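The Box on the Table

I have a weakness for care packages. My first one arrived in September of my freshman year, 308 miles from home, and I still remember the crackers on top, smashed flat by a jar of peanut butter. My mother is a wonderful woman, but she packs like she's late for a bus!

So when Tyson Gagnon invited me to a packing afternoon at the Nilbridge office, I said yes before he'd finished asking. Tyson has mailed 151 boxes of snacks and small comforts to friends and cousins over the years (he keeps a list), and he has opinions. Strong ones, mostly on the subject of air.

"If it slides, it's not packed," he told me, and gave my first attempt a shake. It slid. I started over.

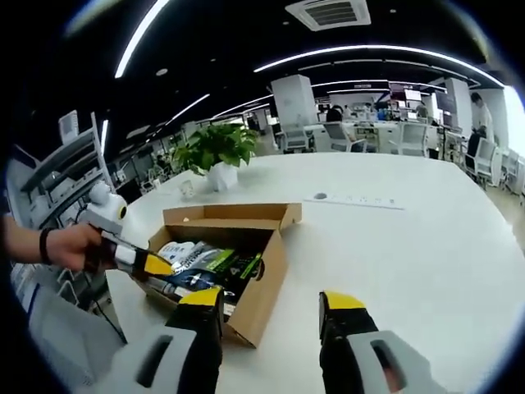 Packages wedged side by side, flaps still up.

The trick, I learned, is to leave the flaps open way longer than you want to. I'm a taper. I get three things in and reach for the tape, and then I'm slicing it all open again for the one packet I forgot. Tyson stands bigger packets on edge, tucks the soft ones between them and only then thinks about closing up.

My box went to my niece in Jaiswal, along with a note I rewrote 2 times. She called me 36 hours later, already chewing.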